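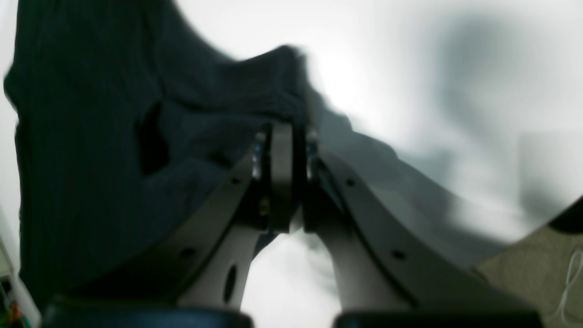

Home | Questions | Notes | Workshop visits | Contact

Print this page | E-mail this page

Filed under: Robots and everyday work

Can a machine do the laundry yet? Questions we are asked most

Written by Radomir Ivanov for the Udel workshop. Last changed 29 November 2023.

Can I buy a robot that folds my clothes?

Not one that I would recommend to my neighbour. There are machines which fold, but most want you to clip each piece on by hand, the right way up and with the sleeves flat. By then you have done half of the work yourself. A robot that takes a jumper from a heap and puts it folded on a shelf exists in laboratories and in some workshops, ours included, and it is slow.

How slow?

Our arm, which we call Kestero, needs 80 seconds for one hand towel on a good morning. A person who is used to the job needs a few seconds. For a knitted jumper we don't give a time, as the answer depends very much on how it was lying at the start.

Why is cloth so difficult? Robots build cars.

A car door has the same shape every time. A jumper has a different shape every time you put it down. When the fingers close on it the cloth folds in on itself and makes new creases, and the sleeve that you were looking for may now be inside one of them. The machine has to look again after every move and decide what it is holding. Dark knitwear is the hardest for us. In navy or black the cameras see very little difference between a crease, an opening and the plain surface.

Does the gripper damage the clothes?

It can. Fine ribbed knits suffer first, because a hard jaw may catch a loop and pull it. We use low force and we check each garment by eye afterwards. In the March trial we made 200 grasps on old knitwear and found 12 pulled threads. I would not put my own good pullover in it. Cotton towels and tea towels give us no trouble of this kind.

Why not use a hand with five fingers, like ours?

We are asked this at every open day. A hand with many fingers has many motors, it costs more and it breaks more often. Two fingers which close on one point can do a surprising amount: lift, drag, shake, hang over a bar. What they do badly is to feel. You rub a hem between the thumb and finger and you know at once if you have one layer or two. Our gripper doesn't know this. Picking up two layers instead of one is still our most common mistake.

What household chores are closest to being ready?

Vacuuming and mowing are done already, if your floor or your lawn is simple. After these I would say carrying things, for example taking a basket from one room to another, on one level and without a threshold. Loading a dishwasher is further away. Folding is further again, and making a bed with a fitted sheet I don't expect to see for a long time. My wife says that people can't do it properly either.

And in a shop or a small factory?

There it looks better, because you can change the place to suit the machine. At Hirvonen, a small commercial laundry that tests with us, the towels are all one size and one colour, and the table stays where it is. The arm passes single towels to a folding machine and a worker clears the ones it gets wrong. This is useful work. It would not be useful in a family home, where every piece is different.

Does it learn by itself?

Only in part. Mostly it learns from people. One of us guides the arm through the job again and again, and the recordings are used to train the program, which is called Oren. Then we try it on a garment it has not met before and very often it fails, and we record more. Visitors are sometimes disappointed when they hear how much patient hand work is behind it.

Is it safe to stand next to?

With care, yes. The arm moves slowly and stops when it meets resistance. Please keep long hair, scarves and loose sleeves away from the fingers. Children may watch from behind the line on the floor.

Will it take the jobs of laundry workers?

I can only tell you what I have seen. At Hirvonen the same people work there as before the test. Feeding single towels was the task they liked least. If the machines become ten times faster the question will be different, and then the workers should be asked first, before the people who sell the machines.

May I bring my own clothes to try?

Yes, and we are glad when visitors do. Bring something old and clean, without pins or brooches. Buttons are fine, zips are fine if they are closed. Write to us before you come, so that someone is there to run the arm.

Back to top | Questions | Contact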